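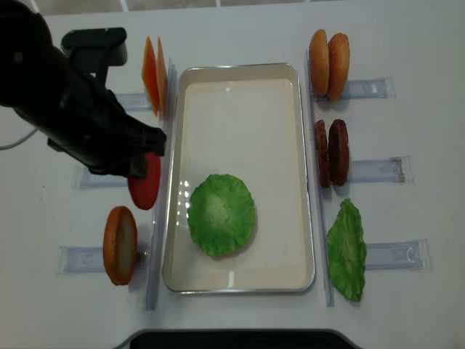 higuchi_lineによると、空振りの前にはたいてい把持幅の値が一度跳ねているそうで、私もまずログのそこを見ました。確かに跳ねていました。

スレ主です。前スレからの続きで、状況を書き直します。

ハンバーガーの組み立てで、トマトのスライスを取るところだけ失敗します。レタス、パティ、バンズは問題なし。連続1000回の試験で把持失敗が287回あり、うち129回は落としたのに「把持成功」と判定されて次の工程へ進みました。困っているのは後者です。トマトなしのままバンズを載せにいきます。

材料は透明アクリルのスタンドに立てて、仕切りの両側に並べています。トマトは左列の真ん中です。制御はHemgateの標準構成のままです。

木曜の夕方には、落ちたスライスを指先で台に押しつけた状態でアームが止まりました。保護停止は効きましたが、復帰ボタンを押したらそのまま下へ動こうとしたので非常停止を押しました。けが人はいません。

hitlow47
復帰で下に動くのは把持の失敗とは別の問題です。先にそっちを直してください。復帰時はまず真上に退避、それから原点。うちはそれ以外の復帰動作を禁止にしています。

endley_b
成功判定は何で取っていますか。指の開き幅だけなら、トマトの汁や皮が指先に残っていると閉じきらず、つかんだことになります。

スレ主
開き幅だけです。しきい値はパティと共通でした。

endley_b
それが原因だと思います。トマト用に分けて、持ち上げた後にもう一度幅を読むといいです。閉じる速度も40%まで落としてみてください。

pan_to_niku
しきい値を分けても直らないと思う。スライスは厚みが毎回違うので、薄いのが来たら同じことになる。持ち上げた後にカメラでスタンド側を見て、残っていたら失敗扱いにするほうが確実。

endley_b
透明アクリル越しの判定は照明でかなり振れますよ。前にやって誤検出だらけになりました。重量で見るならわかります。

pan_to_niku
トマトは赤いんだから色だけで足りる。アクリルの縁を検出しようとするから振れる。

hitlow47
どっちでもいいですが、復帰動作を直すまで自動運転は止めたほうがいいです。あと、停止したときに手を入れて材料を直していませんか。

スレ主
入れていました。サーボは切っていません。

hitlow47
それはやめてください。指先が材料を押しつけて止まっているなら、力がかかったままの可能性があります。サーボを切ってから、アームが下がってこないか確認して、それから手です。

スレ主
了解しました。手順書に足しました。

経過です。復帰は真上に退避してから原点に変更。これは空の指で確認済みです。しきい値はトマトだけ分けて、持ち上げ後の再読み取りも入れました。速度は40%。短く回した範囲では誤判定は出ていませんが、空振り自体はまだあります。色の判定は照明を固定してから試します。

pan_to_niku
空振りが残っているなら指の高さも見て。スライスの上のほうをつかんでいると、切り口が滑って下に抜ける。

スレ主
上寄りでした。下げるとスタンドに指が当たりそうなので、当たらない位置を測ってからまた書きます。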